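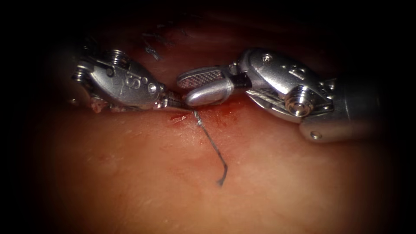

*Instruments over the tissue, just above the incision line.*

**Year 12 science trips, Ostbridge**

**wkurek** · February 25, 2025
Has anyone's child come back with the letter for the Renusberg hospital open day? It says 67 places for the whole year group and the form has to be in by Friday. Mine does biology but not chemistry and the letter doesn't say if that matters.

**K_Szewczyk**
Doesn't matter. My daughter only does psychology and Mr Berisha signed hers off. Coach leaves at 8 from the bus loop, not the main gate.

**aniela.j**
I think first come first served is a poor way to pick. The ones who want to apply for medicine should go first. Last year half the coach went for a day off lessons.

**K_Szewczyk**
Don't agree. Mine had no idea what she wanted at 16 and a trip like this is how they find out. If you only send the ones who have already decided, what is it for?

**aniela.j**
Fair enough for some of them. I would still ask for a few lines on why they want to go.

**kamonchanok_k**
There is a question on the back of the form asking that. Two lines, easy to miss.

**wkurek**
Thanks, hadn't turned it over. Is lunch included?

**kamonchanok_k**
No, packed lunch. And they need flat closed shoes or they won't be let into the skills lab.

**aniela.j**
Right, I missed the back page as well. Does the form go to the office or to Mr Berisha?

**K_Szewczyk**
Office. There's a tray on the counter.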